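**Sorting a decades-old tub of mixed building blocks: by colour, by size, or into the sea?**

*Posted in: Home & Household > Toys, Games and Other Floor Hazards*

---

**drostdale_dad** wrote:

My sister has moved house and, in an act she describes as generosity, left a storage tub of building blocks on our verandah. It's the chunky sort with the round studs, several generations' worth, plus whatever else has fallen in over the years. So far I've pulled out a tap washer, half a crayon and a key to something.

The kids want to play with them. I want them sorted first, because I'm that kind of person and I've made my peace with it. Question is how. I started by colour, got through the reds, and then my eldest (she's 9) told me it was "a stupid way to do it" and went back to her book.

Opinions? I've got a folding table, a heap of ice cream containers and a long weekend.

---

**Arwel Gethin** wrote:

Your eldest is right. Colour looks lovely on a shelf and is useless on the floor. You can spot a yellow brick in a pile of anything. You can't spot a two-stud brick in a pile of four-stud bricks that are all yellow.

Sort by size and shape. Flat bits separately. Anything with wheels goes in its own tub, or it'll be the only tub they ever open.

---

**kettle_on** wrote:

Hard disagree with Arwel, as is tradition.

Sorting by shape is for adults who build from instructions. Little kids pick a colour and go. Mine decided at age 3 that everything was going to be orange, and for most of a year it was. Orange house, orange dog, orange something we were told was Grandad. If I'd had the blocks in shape tubs she'd have tipped out every one of them to get her orange, and I know this because that was the first system I tried.

---

**Arwel Gethin** wrote:

> I know this because that was the first system I tried

And what did they tip out under the colour system?

---

**kettle_on** wrote:

All of them. But I felt better about it.

---

**Nabila Saber** wrote:

Before anybody sorts anything: wash them. They've been in a tub with a tap washer.

Mesh laundry bag, lukewarm water, a squirt of dish soap, swish it about in the bath. Don't put them in the dishwasher whatever your brother-in-law says. Spread them on old towels overnight and give them a shake in the morning. Anything with a sticker or a motor stays out and gets a wipe.

Do pull the stuck pairs apart first. Grot collects in the join, and you'll be annoyed if you find it later.

---

**drostdale_dad** wrote:

Washed. The bath water was the colour of strong tea and I've decided not to think about it.

Nabila, how are you getting the stuck ones apart? There are dozens. I've been using my thumbnails and I'm down to about one and a half thumbnails.

---

**grumbling_gus** wrote:

Butter knife.

---

**Nabila Saber** wrote:

Not a butter knife. It chews the edges and then they never sit flush again.

If it's two bricks stacked, put a longer brick on top and rock it like a lever. If they're jammed in sideways, twist gently. If it's really stubborn, some time in the freezer has worked for me, though Arwel will be along shortly to say that's a myth.

---

**Arwel Gethin** wrote:

It's a myth.

---

**grumbling_gus** wrote:

Been using a butter knife since before most of you were born. Bricks are fine. Knife's had it.

---

**lillness_lou** wrote:

We run a toy library out of the old hall in Lillness, so I get a fair few of these tubs dumped on me (left with love, always on the step, always when it's raining). The last lot was nearly 2000 pieces and I did it on my own, over one head cold and a lot of radio.

What I've settled on:

- First pass is blocks and not-blocks. Don't get distracted.
- Second pass is big and small.
- Then stop. You will want to keep going. Go and have a cuppa.

Two piles is what kids will keep to. I used to do eleven categories with labels, and it lasted until the first family with twins.

For the not-blocks I keep a bowl at my elbow. Any bowl, so long as it's clear, otherwise it turns into a second tub and you're back where you started. Work on a mat or a cloth, too. Bare tabletop is slippery and the little ones shoot off onto the floor, where you'll find them with your heel.

---

**kettle_on** wrote:

Seconding the mat. Dark one if you have it. I did a batch on a floral tablecloth once and was still finding pieces in the roses at Easter.

---

**endik_road** wrote:

I'm partway through the same job at my mum's, as it happens. Lou's bowl thing is spot on. Ours has gone the way of all bowls, mind you, and is now where everything on the table lives.

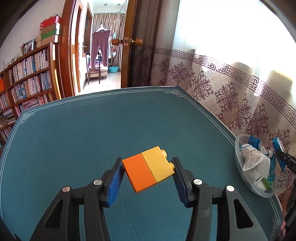 *Orange and yellow, still stuck together. Teal mat, bowl of bits on the right.*

I've gone with colour, sorry Arwel. It's mum's table and mum's rules. She's also of the view that if two bricks are joined they should be left joined, as "someone made that".

---

**Arwel Gethin** wrote:

Nice mat. Wrong system. Two colours in one piece is precisely where colour sorting falls over. Which pile does it go in?

---

**endik_road** wrote:

The pile called "ask mum".

---

**Nabila Saber** wrote:

Love the corner knots on that mat, and the border on the curtain. My aunty in Kouris had one with a Greek key along it and I spent whole afternoons following it with my finger when I was meant to be doing sums.

I'm with your mum on the joined ones, a bit. Wash them together if you must, but check the join.

---

**grumbling_gus** wrote:

A perfectly good butter knife would have those apart.

---

**Nabila Saber** wrote:

Gus, no.

---

**lillness_lou** wrote:

For the two-colour ones I go with whichever end the child grabs. It's not science. Are you keeping the lot, endik_road, or passing some on? If there are spares I'd take up to 500 for the library, washed or unwashed, and I'll bring my own tub so nobody has to leave anything on my step.

---

**endik_road** wrote:

I'll ask. She says she's keeping them for grandchildren. I've pointed out that the grandchildren are in high school and she's told me not to be smart. Try me again in April.

---

**drostdale_dad** wrote:

Update for those following along. Did it Lou's way, big and small, and was done by lunch. I then had a free afternoon and split the big ones by colour, which was going beautifully until my youngest came in and asked why they were in prison.

They're back in one tub. It's a cleaner tub. I've kept the wheels separate, and Arwel, you were right, it's the only one they open.

Still don't know what the key is for. My sister says it isn't hers.

---

**grumbling_gus** wrote:

Shed padlock. It's always a shed padlock.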